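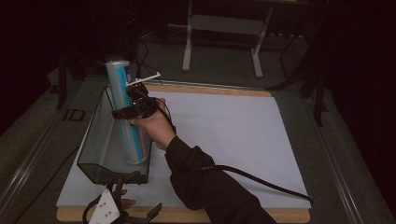

The case against hand-held grippers in a shared workshop usually rests on cost, and the cost argument is weak. Printed parts are cheap. A pair of jaws at our place takes 4 hours on the Trummer printer and fails, when it fails, at the screw holes. The stronger objection is that a tool held by a person hides its own faults, and I think that objection deserves a proper answer.

A person corrects without noticing. If the jaws close a little off centre, the wrist turns. If the object tips, the arm follows it. Fix the same jaws to a motor-driven arm and none of that help is available. We learned this in August with the Bollard arm, after 35 tidy trials by hand and a poor first evening on the motors.

My view is that the hand-held stage should stay, and should be made harder. Thin-walled cylinders are a good test piece — they roll on a flat top, they give under load, and they offer the jaw a curved face with very little grip. Stand one upright in a clear tank and the walls limit the approach as well. Lay it down and the clearance to the table becomes the limit. A jaw design that copes with only one of these is half a design, and should be logged as such.

I would also fix the cable before touching the software. A cable looped over the back of the hand adds a small side load, and the operator cancels it by habit.
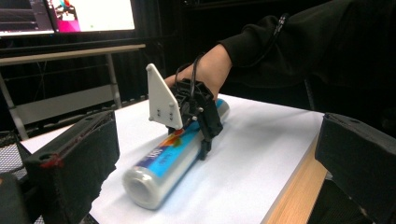 Elfriede Bachmann disagrees on the order of work. She would mount the jaws on the arm from the first day, accept a week of dropped parts, and skip the hand trials entirely: "You are measuring the operator, and the operator is not going in the machine."

She is right about the measurement. I still prefer to find a bad jaw angle at the bench, with a spare part ready and the arm switched off.

49 shares
4 comments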